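Workshop > Notebook > Equipment planning

March, budget notes, started at 9 and still going after lunch

Sat down with Tuva to sort out what we really need for the small-parts work before Halvard sends the order through to Pernton. I had been leaning toward two more complete grippers, but the longer we talked the more I came around to spares first — pads, pins, a decent box to keep them in — and one extra gripper later in the year if there is money left.

Jewelry is where the pads earn their keep. Rings and charms are small and shiny, and a pad that has gone smooth is no fun at all with a thin gold band on printed cloth.

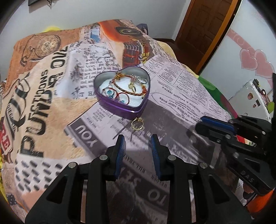 Anyway, the numbers. Pernton wants 1,150 for the gripper by itself, and 102 for a pack of 8 pads. I would like 3 packs, and Tuva thinks I am being greedy, but she has also never had to wait on a delivery from them! Gøran suggested asking Drillanmont for a price on the pads too, so I wrote to them this morning and will paste the answer in when it comes. Arne would still like a padded case for carrying everything over to Åberg, and I have put that on the wish list with a question mark.

Also want to set aside a little for test objects. Tins, trinkets, beads on cord, that sort of thing, and it can all be secondhand.
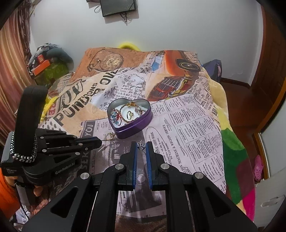

Small silver trinket held between the blue pads, jewelry tin behind.

Still to do: ask Halvard if pads can go under consumables, get the shipping cost in writing, and find last year's sheet (Teodor had it, I think).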